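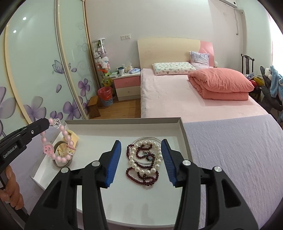
Figure 3. Two hand-held grippers at a jewelry sorting task, one with its jaws open around the necklaces, the other with a bracelet dangling from its tip.

Section 3: Planning Your Purchase

Read this section before you fill out the Stallex order form. A good plan makes the rest of the setup a pleasure, and small bedroom-scale tasks are a great place to start!

1. List your tasks first. Write down every object you want to handle and mark the small or tangled ones. Beads and clasps ask a lot more of the fingertips than mugs or folded clothes do.

2. Decide between one gripper and a pair. Many tasks work fine with one. If you'll be lifting one piece while another stays put, budget for two from day one — matching them up later takes longer.

3. Choose your pads. Ridged pads are a lovely all-around choice. Order spares with the grippers and enter them on their own line, under part 1702.

Note: Pads wear faster than anything else in the kit. Plan on replacing them after around 60 hours of use.

4. Budget for props. Boxes, trays, dishes and costume jewelry are cheap, and a varied set keeps the work fun. Buy doubles of anything with a string or a thin clasp.

Caution: Do not use real heirlooms or borrowed jewelry. Threads can snap under jaw pressure.

5. Check your space. A bed or low table is enough for small items, as long as you can stand beside it with both elbows free. Measure the working area and copy the size onto the planning sheet.

6. Pick a supplier. Emar ships single units and Aksoy ships pairs with a carry case. Both fit the Jasura charging dock, so you can mix orders if your budget comes in two parts.

7. Set aside a repair reserve. Leave it untouched until January, then look at your wear log and move what's left into new props — the best part of the whole budget.

Note: For docks and cables, see page 61.

Revised October 30, 2025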